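给桌面机械臂挑夹爪：一套用玩具厨房做的对比测试

先把丑话说在前面：夹爪的参数表我基本不看了。夹持力、行程、重复定位精度，三个数字印得整整齐齐，看完以后你仍然不知道它能不能把一片橙子从桌上捡起来。厂家测夹持力用的是金属块，而我认识的人里，没有谁的机器人每天的工作是夹金属块。

这篇教程写的是我们自己在用的一套笨办法：拿一桌厨房用品和玩具食物，把几只夹爪轮流装到同一条臂上，做同样的动作，记同样的表。一个下午能测两只，手快的话三只。不需要力传感器，需要耐心和一支写得出字的笔。

参加这一轮的有三只：Rurkutov 的平行夹爪，硬指；Irar 的平行夹爪，指面可换；还有 Koo 的自适应夹爪，关节多，线也多。控制端统一用 Praketti，版本锁死，测试期间不许升级。最后这一条是拿一整天的数据换来的，请珍惜。

第一步：定桌面

桌面用白色的，哑光最好。白桌子脏得快，但相机喜欢，分割起来省事。如果桌上本来有孔，不要贴住，留着当参照点，比贴二维码耐擦。

物件不要挤。初学者喜欢把桌子摆得像年夜饭，结果测的全是避障，夹爪好坏一点看不出来。每件东西之间留出至少一个张开的夹爪的宽度，按你手上最胖的那只算。杂乱场景可以放到第二轮，等第一轮的表填完再去找罪受。

大件放好以后就别动了，小烤箱这类东西用来限制手臂的走法，挪五厘米，前面的轨迹就得重录。急停按钮放在伸手能拍到的位置。所谓伸手，是坐着伸手，因为出事的时候你一定坐着。

第二步：选物件

原则是每件东西只负责刁难一个方面。我们的清单如下：

薄而宽的：大盘子。考的是指尖能不能贴着桌面进去。
有把手的：杯子。把手朝向每次都换，专治那些只会从正上方下手的策略。
大而浅的：沥水篮。边沿是弯的，硬指容易打滑。
小而圆的：玩具水果。它会滚，而且总往你不希望的方向滚。
碗里的东西：考的是指头在碗沿里面还张不张得开。
薄片：橙子片。本轮最不受欢迎的考生。
软而长的：番茄酱瓶。后面单独讲。
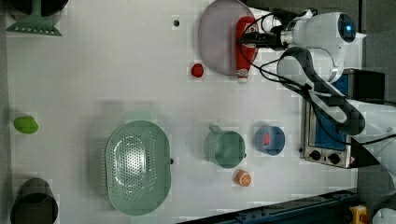

第三步：固定变量

同一条臂，同一个起始姿态，同样的速度上限。我们把速度压在最大值的百分之五十，再快的话，测出来的就是底座螺丝拧得紧不紧。

换夹爪之后一定要重新标定工具中心点。三只夹爪长度各不相同，沿用旧的数值，后果从夹空到戳桌子不等。同时把负载参数也改掉，Koo 那只比另外两只重一截，忘了改的话，手臂会在停下来以后慢慢往下沉，神态很像午饭后的我。

线缆单独说几句。线从夹爪往后走，要留足弧度，让腕部转到两头极限都不绷紧；可弧度太大，它又会从桌面上扫过去，顺手带走一只杯子。我的做法是先不放任何物件，让手臂把整套轨迹空跑一遍，人站在旁边只看线，不看手臂。看到哪里绷了，就把固定点往前或往后挪一格，再跑。挪完拍张照片存着，下次换夹爪的时候你不会记得今天是怎么绑的。

第四步：跑动作

每件物品每只夹爪做二十一次，分三组，每组换一个朝向。为什么不是二十次？因为二十除不尽三，我第一次排表的时候没想到这一点，后来就改了。

一次动作的流程：
1. 手臂回到起始姿态，夹爪全开。
2. 移到预抓取点，停一秒，让相机曝光稳定。
3. 下降，闭合。
4. 抬起，停三秒。
5. 横移到目标位置上方，再停一秒。
6. 放下，张开，退出。

第四条的三秒不要省。很多抓取在抬起的一瞬间看着很体面，第二秒开始滑，第三秒落地。参数表从来不写第三秒。

记录的时候分四档：成功；成功但姿态变了；中途掉落；没抓到。不要只记成功和失败。“姿态变了”这一档最有用，它会告诉你这只夹爪适合搬东西还是适合摆东西。一个杯子抓得很稳，可到了地方已经歪了三十度，搬家可以，上菜不行。

第五步：软物单独测

毛绒的番茄酱瓶是 Lemlem Berhe 提议加进来的，我起初觉得是来搞笑的，现在每一轮都留着它。硬物夹住了就是夹住了，力加大一点也就那样。软物不同：你夹得越用力，它越往指头两边躲，夹爪编码器报告的开度也就越没有意义。靠“开度大于某个阈值就算抓到”来判断成功的程序，在它面前会很自信地说错话。

软物测试改三处。一是把闭合力分成低、中、高三档，每档七次。二是判断成功一律看腕部相机的画面，不看编码器。三是抓住以后让腕部转半圈，看瓶身是跟着转，还是自己在指间拧过去。

腕部相机的装法也顺便讲一下。镜头要能同时看到两根手指和被夹的东西，手指留在画面下方就够了，占得太多，你会得到一大批高清的螺丝照片。对焦固定在指尖附近，关掉自动对焦，否则它会在物体和背景之间反复犹豫，犹豫的时间正好等于你需要它的那段时间。背景虚一点无妨，定位本来就该交给外部相机。

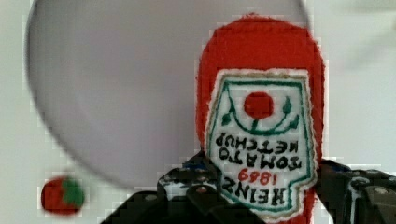 腕部相机画面：两指夹住倒置的毛绒番茄酱瓶，后面虚掉的是灰色圆盘。

第六步：读表

全部跑完，加上重测和我按错键的那些，这一轮的记录一共913行。别急着算总成功率。总成功率是给开会用的，挑夹爪要按物件一行一行地看。

我们的结论只对我们这张桌子负责：

Rurkutov：硬物最利落，闭合快，放下的时候姿态几乎不变。碰到毛绒瓶子，中等力度就开始拧，力度加高以后瓶子被夹得很委屈，该拧还是拧。橙子片大多数时候捡得起来，靠的是指尖够薄。

Irar：哪一项都不是第一，哪一项都没让我去拍急停。换上软指面以后，小圆水果明显好抓，沥水篮的弯边也不怎么滑了。缺点是换指面要拆四颗小螺丝，其中一颗至今下落不明。

Koo：软物第一，杯子第一，大盘子垫底。它闭合时指尖走的是弧线，贴着桌面进盘子底下的时候会先往下拱一下。可以在程序里补偿，我补了九次，第九次的效果和第三次差不多。线又粗又多，请回头重读第三步。

如果你只买得起一只，又不清楚将来要抓什么，选 Irar 这一类。如果任务是定死的，就照着任务选，别管综合分。综合分最高的那只，往往是每件事都要你迁就一点。

几个常见的坑

测到一半换灯。下午的光和傍晚的光不是一回事，我们现在拉上窗帘，从头到尾只用顶灯。

指面磨损。一只夹爪测完，先用酒精擦指面，再看边缘有没有起毛。毛绒玩具掉的纤维会粘在软指面上，后面再抓光滑的碗，滑了就怪夹爪，其实该怪你没擦。

先入为主。最贵的那只，大家会不自觉地多给它一次机会，“刚才那次不算，桌子晃了”。规矩是要不算就三只都不算，同一编号全部重跑。这条规矩立下以后，桌子就很少晃了。

测试顺序。不要把同一只夹爪的所有物件一口气跑完再换下一只，人会累，摆放会越来越随意，最后那只吃亏。我们按物件分成两批，第二批把夹爪顺序倒过来。换装多花一个小时，表好看很多。

记录表的列名：编号、夹爪、指面、物件、朝向、力度档、结果档、备注。备注栏请写人话。我翻十月份那一轮的备注，有一整页只写着“又来了”，到现在也没弄明白是什么又来了。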